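Search this wiki Go Advanced

Quintela Bin Picking Kit
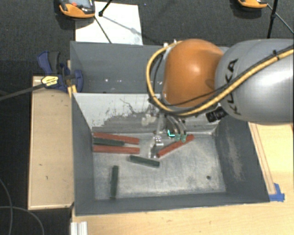 The Quintela Bin Picking Kit, usually called the Quintela kit, is a package of software, mounting parts and training parts that lets an industrial robot arm take loose items out of an open bin. It is sold by Vendholm, a supplier of automation equipment based in Leldale. The kit does not include a robot. Buyers fit it to an arm they already own or buy one separately.

The kit is aimed at small workshops, colleges and test laboratories. Its main use is the picking of long, thin parts such as bars, rods and short lengths of tube, which tend to lie across one another at odd angles.

Background

Bin picking is the task of finding, gripping and lifting parts that have been tipped into a container without any order. People do it with little effort. For a robot it is a good deal harder than picking from a tray, where every part sits in a known place. Parts may overlap, touch the walls or lie flat in a corner where the gripper cannot get round them.

Most systems on sale when the kit was planned were made for large factories and were fitted by the supplier's own staff. Celeste Louro, an engineer at Vendholm, proposed a smaller package that a customer could set up alone. The first version was a set of scripts and a paper manual, lent out to two customers in Leldale. The name comes from Quintela, the building where the early tests were run.

The first version was hard to calibrate and was never put on general sale. The present one, known as version 2, has a new calibration routine and a rewritten planner.

Contents

The standard kit is supplied in one crate. It holds:

a fixed overhead camera with a mounting bracket
a small industrial computer with the software already installed
a calibration plate
a set of practice bars in two colours
cables and cable ties
a printed manual

Grippers are sold separately. Vendholm lists three that it has tested, and the software accepts others if the user enters the finger length, the opening width and the closing force. Long, narrow fingers are advised for deep bins, as a wide gripper body will meet the wall before the fingers reach the floor.

The bin is not part of the kit either. The manual asks for an open-topped container with a flat floor and rigid sides. Plain metal bins are the usual choice. Polished ones are discouraged, as strong reflections from the walls can be mistaken for the edge of a part. Ordinary wear and scratches on the inside make little difference.

Operation

A working cycle begins with the arm held clear of the bin. The camera takes a view of the contents and the software marks each part it can find. Each one is then given a score, based on how much of it is exposed, how close it lies to a wall and whether the gripper can reach it without touching its neighbours.

The part with the highest score is tried first. The arm moves to a point over the bin, turns the gripper to match the angle of the part, comes down and closes. Once the part has been lifted clear, the arm carries it to a drop point chosen by the user and the cycle starts again.

If no part scores above the set limit, the software can do one of several things. It can stop and call for the operator, try the best part anyway at a lower speed, or use a nudge. The nudge is a short sideways push meant to move a part away from a wall or out of a close group. It is switched off by default – the manual warns that it should not be used with brittle parts.

Parts can also be sorted by colour. The practice bars are meant for this. A common first exercise is to pick every bar of one colour and leave the rest.

Bars lying side by side are the hardest case the kit is expected to deal with. There must be a gap for at least one finger on each side of the part, and where three or more bars are touching, the middle one is normally left until an outer one has gone.

Installation

The robot is bolted to its own base and the bin is placed within reach of it. The bin has to stay exactly where it was during calibration, so the manual recommends that it be clamped or held between stops. Any clamp that does not rise far above the rim will do, and the position of the clamp should be entered in the software as an area to avoid.

Cables that run along the arm need enough slack for the wrist to turn fully in both directions. They should be tied at more than one point so that a loop cannot drop into the bin. This is the fault most often reported by new users, according to the notes in the manual.

Calibration is done with the plate on the bin floor. The arm is guided to a series of positions, and the software works out where the camera is in relation to the robot. The routine takes 30 minutes on a first attempt. It has to be repeated if the camera, the bin or the robot base is moved.

The kit does not replace any of the safety equipment that a robot cell needs. Fencing, scanners and stop buttons are left to the buyer, along with the risk assessment.

Reception

The kit was reviewed by Ilídio Caldeira for the trade newsletter Numidby, which tested it over a period of 7 weeks. The test covered 2134 picks of plain bars from a metal bin. Caldeira found the calibration routine clear and the software easy to follow, and wrote that a technician with some robot experience should manage without outside help.

He was less pleased with the speed. The camera view is taken only when the arm is out of the way, so the arm stands still for part of every cycle. He also noted that bars lying tight against a wall were often left until last and then had to be moved by hand. With the nudge switched on, most of these could be picked, though now and then a bar was pushed further into the corner.

The manual was criticised for its thin section on grippers. Vendholm has since added a longer chapter on finger length and bin depth, which can be downloaded by registered owners.

Use in teaching

Several colleges use the kit for courses in automation. The practice bars are light and cheap to replace, and a class can change the difficulty of the task simply by tipping the bin and starting again. Louro has written a short set of exercises for this purpose. They begin with a single bar in the open, and go on to crossed bars, bars of mixed colours and bars in a close group.

The teaching licence is the same software with the speed limit locked at a low setting. The lock can be removed only with a code from Vendholm.

Price and support

Vendholm does not publish a price. The kit is quoted for each order, with a lower rate for schools and colleges, and may also be hired by the month. Support is given by telephone and e-mail for the first year and can be extended for a fee. On-site fitting is offered as an extra within reach of Leldale.

A further update is planned for September. It is expected to let the software plan the next pick while the arm is still carrying the last part – the change most often asked for by owners. Existing users will receive it free of charge if their support is up to date.

See also

Bin picking
Industrial robot
Robot calibration
Vendholm

This article was last edited on 11 June 2026.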